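# About Skorken Orchards

We grow pears, plums and a stubborn amount of quince on 80 acres of hillside that three separate surveyors have called "challenging." The trees seem fine with it. The tractor has opinions.

The farm was planted by the Tavares family, who sold it to us along with a barn, a cider press and a well that runs cloudy every time it rains. They still stop by in September to tell us we're pruning wrong. They are usually right, and they leave with a box of plums.

## What we grow

There are 1,854 trees on the books at the moment. Most are pears, with plums on the lower terraces and quince along the north fence, where the soil is poor and the wind comes straight through. Quince doesn't care. You can't eat it raw, it bruises if you look at it, and every fall we sell out of it in 4 days to people who make jelly and guard their recipes like bank codes.

We also have one long row of a pear we call Nondden. It came up by accident next to the old compost heap, it ripens late, and it keeps in a cold cellar well past New Year's. It is also lumpy and the color of a paper bag. Grocery buyers have passed on it more than once. Our farm stand customers haven't, so it stays.

## Who runs it

Homa Dehghan manages the orchard and has for 17 years, the first few of them for the Tavares family. She decides when to thin, when to pick and when the rest of us should stop talking about the weather. Her frost notebook goes back to her first spring here, and we trust it more than the forecast.

During harvest the crew grows to more than twice its winter size. Many of the same people come back each season, which we take as a compliment to the lunches.

## How we sell

Fruit goes three ways: the farm stand, a handful of restaurants, and Iltura, the growers' co-op down the valley that takes whatever is too small or too scarred to sit in a display. Their pear butter is better than ours. We've stopped bringing ours to potlucks.

We don't ship. We tried it once with plums, and what arrived was jam, technically.

## Visiting

The stand is open from the first plums until the quince is gone. Bring cash, real shoes and your own bags. Dogs are welcome on a leash - the geese next door are not on a leash, and you should plan for that.

Pick-your-own is pears only. Please leave the ladders where you find them.

*Page updated 27 September 2020* 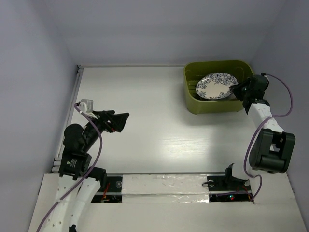
*Blue floral plate in a green basket.*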